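How to Wash a Wool Blanket Without Shrinking It

My grandmother's blanket came from the old mill shop in Nelbridge, and I've washed it every March for longer than I care to admit! Shake it outdoors first, then dab any spots with a little wool soap.

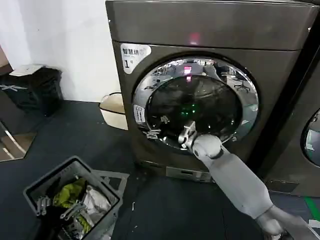 Wool felts when it's rubbed hard or gets too warm, so choose the gentlest cold cycle you have. A front-loader with a round glass door, like the dark gray one in the photo, suits a blanket nicely - just leave it plenty of room. Dry it flat on 2 towels, away from the sun.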